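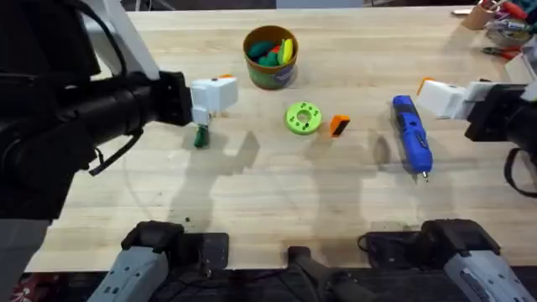

Left arm with the green piece, Fliltham robotics club bench.

2021-06-05

Writing this fast, the Zukovine entry form closes tonight and I want it said before the form goes in and everyone stops listening until next year.

My opinion, short version. School robotics contests grade the wrong thing. They grade three minutes. A kid stands next to a machine, the machine does its trick or it doesn't, somebody with a clipboard writes a number down. And the months on either side of those three minutes count for nothing, or count for a poster.

I help run the club at Fliltham. Have done for seven years. Viera Hrnčiar runs it properly, I do the forms and the arguing. This year we have 13 students and one bench, and what they did with the bench was pick things up. That's it. That was the project. Pick a thing up, put it somewhere, put it back, do it again with the thing turned a bit.

When I tell other parents this I get a polite face. Last year's group had a wheeled robot that threw foam balls into a hoop. People loved it. There was a video. It threw well in our hall and badly in every other hall, and we never found out why, and it's in a closet now with its batteries out. I liked that robot! But ask any of the students who built it what they learned and they'll say teamwork. They say it the way you say fine when someone asks how school was.

So this year no hoop. Two arms, a wood table, a round container with some colored pieces in it, and whatever else was to hand. Pick up the green one. Go.

It was awful for weeks. I want to be clear about that, since the write-up the students did for the entry makes it sound planned. The first month was mostly arguing over what "picked up" means. Does it count if it leaves the table for a second? Does it count if it gets there but you had to nudge it? Desta Moges, who is fifteen and does not let things go, made everybody stop and write a definition. One paragraph. Took two whole sessions. There was shouting. I thought at the time it was a waste of an evening and I said so, and I was wrong, it's the best thing the club has produced.

Once there's a definition you can count. And they counted. 1,436 tries by the end of term, every one a line in a shared sheet, with what was being grabbed, which arm, who was running it, whether it met the paragraph or not, and a notes column. The notes column is where the education is. "Came in too low." "Same as last one but slower." "Who moved the disc." "WHO MOVED THE DISC."

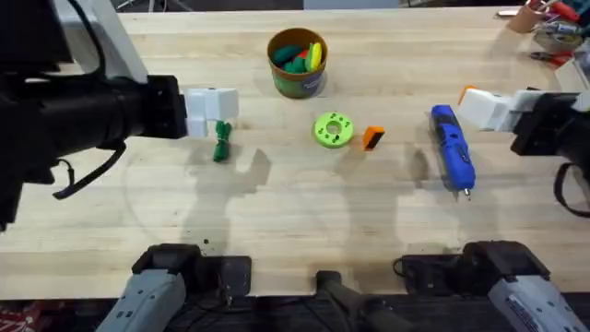 What the contest wants instead

The Zukovine rules run to a good number of pages and I've read them all, twice. Points for finishing the task. Points for speed. Points for "presentation and team spirit", whatever that is. A small bonus for documentation, which in practice means a binder, and in practice the binder gets made the night before by whichever student has the neatest handwriting.

Nowhere does it ask how often the thing works. Not once. You get your three minutes and two restarts and if your one good run happens to be the one the judge sees then congratulations, you're better than a team whose machine works nine times in ten and had its bad one at the wrong moment.

Kids are not stupid. They read a rule sheet the way a tax accountant does. If luck on the day is what pays, they'll build for luck on the day. They will tune everything for one table under one set of lights and pray. I've watched us do it. I've helped us do it, I once drove back to school for the same desk lamp we'd practiced under.

And then the ones who lose think they were bad at it, and the ones who win think they were good at it, and neither has any way to know. That's what bothers me most. You've put a lot of hours of a teenager's life into a thing and sent them home with no idea if they got better.

Our lot know. They can tell you that a soft thing is harder than a hard thing, and by how much, on our bench, with our grippers. They can tell you the left arm did worse than the right for most of the winter and that it got fixed in December, and they can show you the row where it changed. One of the younger ones found that. She wasn't looking for it, she was trying to prove that a boy in the year above was worse at running the arm than her. He wasn't. It was the arm. She announced this to the room and apologised to nobody, but she did find it.

I can't think of a better lesson in what evidence is for. You go in wanting one answer and the sheet gives you a different one and you have to stand there and eat it.

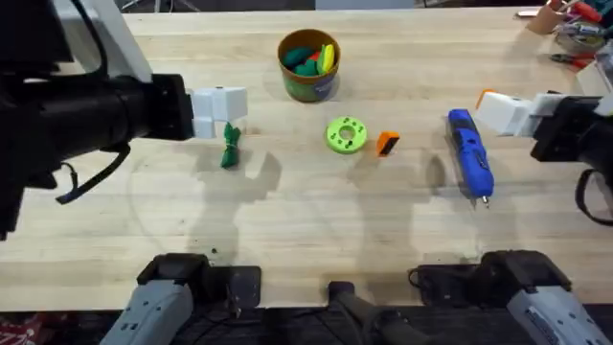
The case against me

Viera disagrees with about half of this so let me be fair to her half.

She says contests get kids through the door. True. We had more sign-ups the year after the foam balls than any year before or since. Nobody's little brother ever begged to join a club that fills in a spreadsheet. If we'd opened this year with "come and do the same grab until you're sick of it" we'd have had Desta and a chair.

She also says pressure teaches something. A deadline, a stranger watching, your hands shaking. You don't get that on a bench after school with your friends eating chips. Also true, I suppose, though I notice the ones who say pressure is good for kids are usually sitting down with a coffee at the time.

And she says, this is the one that stings, that I like the slow way becuase I'm an adult and slow suits me. That fourteen year olds want to see something MOVE. That a thousand careful tries is a grown-up's idea of fun.

Maybe. But I was in the room when the count went past 1,000. They'd been dreading it and then somebody brought cake, and the whole group crowded the bench to watch one more green grab exactly like the rest. Silence. Then a noise like a goal had gone in. I don't remember if that one was good or bad, it's in the sheet. They didn't care much either way. They cared that it was theirs.

We lost two students along the way, I should say that too. Both said it was boring. One of them went over to the club at Memham, where they are building something with legs, and he's happy there and I hear the legs are good. Fine. Not every club has to be this club. I'd only ask that the rules stop pretending ours is the lesser version.

So what would I change. Not the whole contest. I don't want it gone. I want one thing: make every team run the task over and over in front of a judge, ten times, no restarts, and score all ten. Move something on the table between runs. Small. A hand's width. And then ask the students to say, before they start, how many of the ten they expect to get. Points for being close to your own guess.

That last bit is Desta's idea and I think it's brilliant. A team that says four and gets four knows its machine. A team that says ten and gets three has learned something too, loudly.
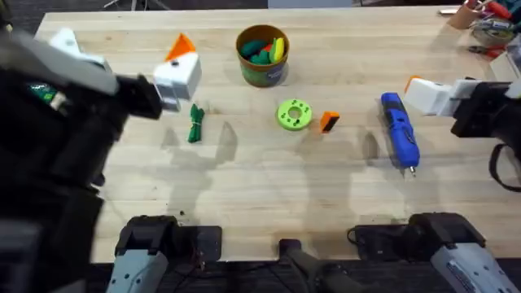

The Khan school, who came over to see us in the spring, tried this with us for an afternoon. Just the guessing part. Their teacher thought the students would find it insulting. They loved it, it turned into betting in the space of minutes, with candy, and I had to pretend not to see. Their best guesser was a quiet kid who does the wiring and hadn't spoken to us all day. She'd say a number under her breath and be right. You would never have spotted her in a three minute demo. She'd be behind the table holding the spare cable.

And that's my other complaint about the demo, it picks the same kind of kid every time. The talker. We all have one, we put them out front, they're great, they get the photo in the newsletter. Meanwhile whoever made the thing hold on to whatever it's holding on to gets a group certificate.

Cost, since someone will ask. Ten runs takes longer than one. The organizers will say there isn't time in the day and they've got a hall to give back. So have fewer speeches. So cut the parade of teams at the start where everyone walks round the hall in a T-shirt. I've timed that parade, with a grudge, and you could get a lot of runs into it.

I'll send the form in tonight regardless. The students voted to enter, and it wasn't close. They're taking the two arms and the green piece and they'll do one clean pick if they're lucky, and next to it on the table, weather the judges want it or not, they're putting a laptop with the sheet open on it. All the rows. Desta wants to stand beside it and make people scroll.

If you're judging, please scroll.

Comments to the club address as usual. Viera reads them first.

Related
What "picked up" means: the club paragraph in full
Foam balls, a hoop and a closet: looking back at last year
Viera Hrnčiar replies: in defense of the three minutes
Notes from the Khan visit
Club hours and how to join, Fliltham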